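Trulleck Bench Cell — Set-up Guide
Section 6. Comparing finger sets and cameras on the processor task

Use this section once the arm has been levelled and the controller has passed its start-up checks (Section 4). It covers the comparison between the short fingers and the long fingers, and between the wrist camera and the fixed camera, when handling a processor in an opened desktop computer. Allow a full morning for it. Changing fingers is quick, but the checks between changes are not.

6.1 What you need

The arm with the standard gripper body fitted
Short finger set and long finger set, both from the Hinojosa kit
Wrist camera on its side bracket
Fixed camera on the bench post
A desktop computer with the side panel off and the cooler removed
The grey fixture plate
A spare processor that you do not mind damaging
Lint-free cloth and a plastic card for clearing the contacts

CAUTION: Unplug the computer from the mains and leave it unplugged for the whole of this section. Wear a wrist strap when your hands are inside the case.

CAUTION: Do not use a processor from a working machine for the first trials. A finger set that is closed too far can chip the edge of the substrate.

6.2 Laying out the work

1. Put the case on its side on the slatted surface with the open side facing up.

2. Set the fixture plate beside the case, next to the rear panel. The arm should be able to go from the socket to the pocket without turning the wrist more than a quarter turn.

3. Press down on each corner of the plate. If it rocks, move it along until it sits square on the slats.

4. Tuck any drive and power cables away from the path of the gripper. Cables on the far side of the case can stay where they are.

5. Jog the arm by hand to a point above the socket, then to a point above the pocket. Save both as named positions. Do not reuse positions from an earlier job, even if the case looks to be in the same place.

Note: The controller keeps the last saved position if you press Save twice with the same name. It does not warn you.

6.3 Setting the cameras

1. Open the camera page and choose both feeds.

2. With the gripper above the socket, check that the fixed camera has the gripper and the whole opening of the case in view. Move the post if the arm hides the socket.

3. With the gripper above the fixture plate, check that the wrist camera has both the pocket and the gripper in view. The gripper will take up the lower part of the picture. This is normal for the side bracket.

4. Set the exposure by hand. The ribbed metal throws a lot of light back and automatic exposure will keep hunting as the arm moves. Start at 2780 and go down until the edge of the processor is clear. You do not need to be able to read the print on the lid.

5. Save the exposure value under the camera name and write it on the record sheet.

Fixed camera with the gripper over the socket, then the wrist camera over the fixture plate:
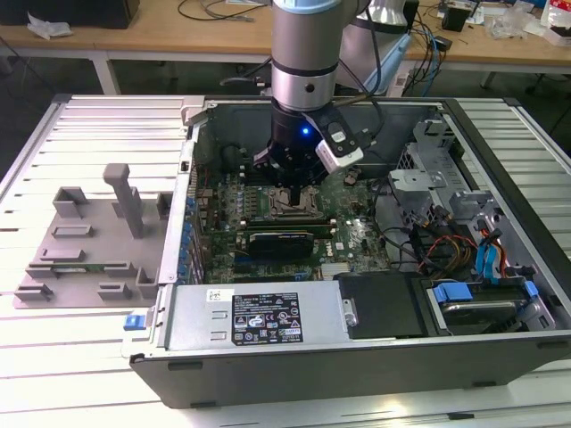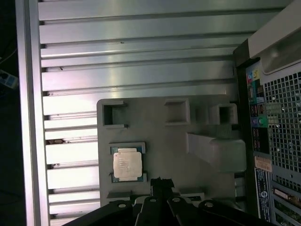 Do-yoon Jang, writing in the margin of the Dramodton copy, disagrees with step 4: "2780 was far too bright for us beside the window. We began at 519 and worked up, and that saved the best part of an hour. I would also set the wrist camera first. If that one is wrong you will have to move the plate, and then the fixed camera wants doing again."

Both starting points are fine. If your bench has daylight on it, follow the Dramodton order and repeat the exposure check after lunch.

6.4 Running the comparison

1. Fit the short fingers. Tighten the screws evenly and wipe the pads.

2. Place the processor in the pocket by hand, flat, with the lid up.

3. Lift the socket lever and open the retention frame.

4. Set the speed to slow and the closing force to 2.

5. Run the pick from the pocket. Stop the arm above the plate and look at the processor from the side. It should hang level. If one corner is low, put it back, open the fingers and correct the wrist angle before trying again.

6. Run the move to the socket, but stop short of the contacts. Check the alignment marks by eye.

7. Lower the processor into the socket and open the fingers. Do not let the arm press down on the lid at any point.

8. Run the return trip, socket to pocket.

9. Repeat until you have 100 logged trips, then change to the long fingers and start again from step 2.

CAUTION: Bent socket contacts are easy to miss. Inspect the socket after every failed placement, and stop the trial if any contact is out of line.

Note: The long fingers reach past the retention frame more easily but flex more at the tip. Expect to lower the closing force a little. The short fingers hold steadier and may touch the frame on the way out — raise the exit height if you hear a click.

6.5 Filling in the record sheet

Log each trip as placed, re-tried or dropped. A trip that you stop by hand counts as re-tried, whatever the reason.

Put the camera used for the final approach in its own column. Some sites run the fixed camera to the edge of the case and hand over to the wrist camera there. If you do this, write "both" and give the handover height.

Sheets go to the Flerncombe office with the finger set number and the controller version at the top. Sheets without the controller version are sent back.

6.6 Leaving the cell

Park the arm clear of the case, open the fingers and put the spare processor back in its tray. Close the retention frame with the socket cover fitted. If you are going on to memory modules, leave the case in place and turn to Section 7.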